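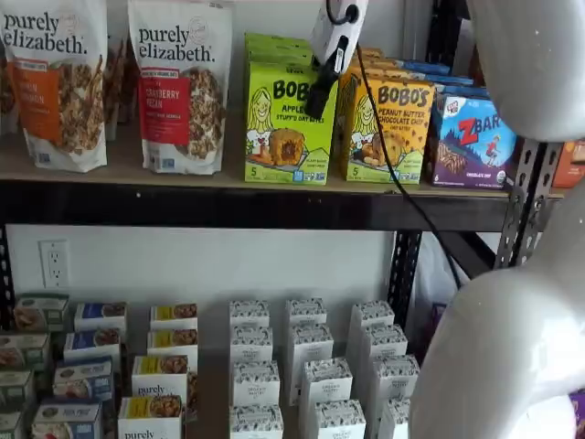
Figure 3. Grocery products on an upper shelf.

3.2 Shelf position and the recall of small food purchases

The second part of our study is about how well people remember the small food items that they buy between two main shopping trips. In the interviews of the first part, many households in Kirnivov could name the price of bread and milk without thinking, but for snacks and packed sweets the answers were much weaker. We wanted to know if the place of the product in the store has an influence on this. The literature usually treats a shelf as a set of levels, and we follow this habit, but we add the order of the products along the level. In a row such as the upper one in Figure 3, where the grocery products are lined up from left to right and a yellow Bobo's box is among the things on display, the level is the same for every product and only the place along the row is different. For this reason we recorded both values for each item in our list.

The participants were 200 adults who do the main shopping of their household. They were found through notices in two districts, Memon and Kerkano, and each of them received a shopping voucher after the last interview. Persons who work in a food store were not accepted, as they know the shelves too well. We asked every participant to keep all receipts during 12 weeks and to give them to us in a closed envelope at the end of each fourth week. The participants were told that we study household budgets. They were not told that they would be asked about single products, and we come back to this point in Section 5.

After every envelope we made a short telephone interview. The interviewer first asked an open question ("Which small food items did you buy for the home since we last spoke?") and wrote down the answers in the order in which they were given. Then the interviewer read a list of product groups, and the participant could add items which had been forgotten. An item was counted as freely recalled only when it was named in the open part. If it was named after the list was read, we call it prompted recall. Items which were on the receipt but were not named in either part are called missed.

For the shelf positions we used store plans that the local chain Clumo made available to us. The plans show 400 product places in the dry food section and divide the height of each shelf unit into 4 levels. Level 1 is the lowest. The plans were drawn before the autumn changes in the stores, so we visited the stores again in November and corrected the places that were no longer right. Products that stood in two places at the same time, for example near the cash desk and also in the normal aisle, were taken out of the analysis. This was a loss for us, because such products are often bought without a plan, but we saw no fair way to give them one position.

We expected that products from the two middle levels would be recalled more often in the open question than products from the lowest and the highest level. This expectation was confirmed only in part. The lowest level had indeed the weakest free recall, and this was true in both districts. The highest level, however, was close to the middle ones. One possible explanation is that a product on the highest level needs a small effort: the buyer must look up and reach for it, and maybe this movement helps the memory. Another explanation is more simple. In the Clumo stores the highest level holds many products which people buy on purpose, such as special breakfast foods, and a planned purchase is easier to remember in any case. Our data cannot separate these two explanations.

The place along the row had a smaller effect than the level. Products at the two ends of a row were recalled a little better than products in the center, but the difference disappeared when we included the price in the model. We believe that this is connected with the habit of the stores to put offers at the end of the row - the buyer then remembers the offer and with it the product. In prompted recall we found no effect of the place along the row at all.

The size of the household also played a role. Participants who live alone missed fewer items than participants with children, and they gave their answers in an order closer to the order of the receipt. With children in the home, the small items are often chosen by somebody else than the person who pays, and the payer has then less reason to keep them in mind. This question is treated with the price data in Section 3.3.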